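Courses > Materials for Everyday Use > Handouts > Unit 2

August - Elínborg Eyvindsson

Clear, cloudy and opaque: how light gets through a material

Last Thursday we covered reflection. These notes deal with what happens to the light that does not bounce back. Read them before the lab at Vallness and bring a printed copy.

When light reaches a solid it can pass through, be absorbed or be scattered. Most materials do all of these to some degree. A material is called transparent when most of the light passes through without changing direction much, so the eye can form a clear picture of what is on the other side. It is translucent when light gets through but is scattered on the way. Opaque materials let almost none through.

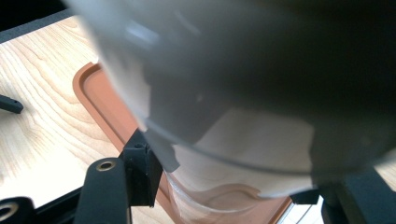

Transparency depends on what is inside the material and on its surface. A smooth sheet of glass has few internal boundaries for light to meet. Grind one face with fine grit and the same glass turns cloudy, although nothing inside has changed. With a clear plastic cup, the colors behind it show through the walls, and this is the simplest test to use at home. Hold printed text behind the sample and note whether you can read it, then move the text farther back and try again.

Many plastics are partly crystalline. The ordered regions bend light by a slightly different amount than the disordered ones, and each boundary scatters a little. Thickness matters too - a thin film of such a plastic may look clear while a thick block of it looks milky.

For the lab you will sort 14 samples from the Prirkerden set into the three groups and then rank the translucent ones. Use the Chambi lamp on its low setting. Sand sample 9 with 900 grit paper, record what you see, then repeat with 4,000 grit on the other half. Wet both halves and look again. Water fills the scratches, and you should be able to explain the change using the section on surfaces.

Write-ups are one page, with the ranking table attached. Leave them in the tray outside the lab.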